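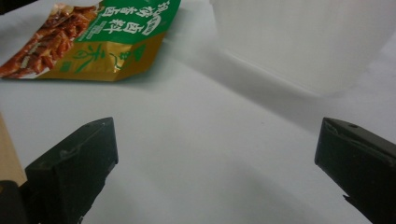

Recording Pick-and-Place Examples with the Hand-Held Gripper

Print this page
E-mail this page

This guide sets out the procedure for recording tabletop examples for the Grumum learning system. It applies to all operators at the Torham and Cludton sites and covers flexible packaged goods: pouches, sachets and similar items. Rigid items and containers of liquid are covered in separate guides.

An example is one continuous recording of one task, from the open approach to the final release. The system learns by matching what the gripper camera saw to how the gripper moved. Anything the operator does during a recording, including a hesitation or a second attempt, becomes part of what is learned.

Before you begin

You will need the hand-held gripper, a charged battery, a storage card with free space, the task card for the session, and the items listed on the card. The table should have a plain, light surface. Items that belong to the task may stand close together, and other objects may remain on the table if the task card allows them.

Check the following points before the first recording of a session:

1. Both fingers open and close fully without sticking.
2. The fingertips are clean. Wipe them with a dry cloth if there is any residue from earlier packages.
3. The camera lens is clean and the mount does not move when pressed lightly.
4. Both fingertips can be seen in the camera preview with the jaws fully open.
5. The session code has been entered and matches the code on the task card.

Report a loose mount to the equipment desk. Operators should not tighten it themselves, as the camera must be calibrated again after any adjustment.

Setting out the items

Place the items according to the task card. Where the card says "free placement," choose a new position and angle for each recording. A pouch may lie straight or diagonally, near the back of the table or toward the middle. It should lie flat, with its printed face up unless the card says otherwise.

Glossy and metallic packaging requires some care. Foil reflects overhead light, and a bright patch can hide part of the printing. Moderate glare is acceptable and should be left in a share of the recordings, as the system will meet it in ordinary use. If the glare hides the outline of the package, turn the package slightly and check the preview again.

Translucent plastic on a white table is difficult in a different way. The edges are faint and may blend into the background. Do not add colored tape or markers to make them easier to see. A change of position, or a lamp moved to one side, is usually enough to give the object a visible shadow. 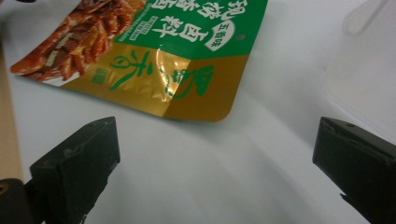
By the Data Collection Office, Rosenthal Program

Making the recording

Step 1. Hold the gripper above the near side of the table with the jaws open wide. The target item should be in view. It does not need to be fully in view, but enough of it must show for a reader of the recording to know which item is meant.

Step 2. Press the record button and hold still for 2 seconds. This still period is used to align the camera with the motion data.

Step 3. Move toward the item at a steady speed. Keep the open space between the fingers directed at the part you intend to grasp. For a flat pouch this is normally a free edge or corner, as the middle offers the fingers very little to close on.

Step 4. Lower the fingertips until they are on either side of the chosen edge. Avoid pushing the pouch across the table. If it slides, continue to follow it smoothly – do not steady it with your other hand.

Step 5. Close the jaws in one motion. Lift the item clear of the table and carry it to the place named on the task card.

Step 6. Lower the item until it is supported, open the jaws fully, and draw the gripper back. Hold still again before you press the button to stop.

When an attempt goes wrong

A missed grasp does not always spoil a recording. If the item stays on the table and can be reached, open the jaws, back away a short distance and try again within the same recording. Mark it "recovered" when you save it. These examples are useful and should not be deleted.

Stop and mark the recording "rejected" in any of these cases:

- the item leaves the table
- a hand or sleeve covers the camera
- the package tears or opens
- more than 2 further attempts are needed

Rejected recordings are kept on the card and removed later by the review desk at Rosenthal. Operators should not erase files in the field.

Naming and transfer

The gripper numbers each file automatically. Add the item type from the list on the task card and nothing more. Product names are not entered by hand, as spellings vary between operators and packaging may carry text in several languages. Where an item has no matching type, use "pouch, other" and note it on the session sheet.

Transfer the card at the end of each session. The transfer station compares the number of files with the session log and shows a green line when they agree. If they do not agree, leave the card in the station and inform the site lead.

Session targets

The current collection for flexible packages calls for 2498 accepted recordings across both sites, of which 333 are to be of the "recovered" type. Sites should not produce missed grasps on purpose to reach the second figure. Deliberate errors tend to look alike and are of limited value – the review desk will return them.

The collection closes in December. Operators who have completed their assigned task cards may request further cards from the site lead, beginning with those that call for mixed arrangements of foil pouches and translucent boxes.

Print this page
E-mail this page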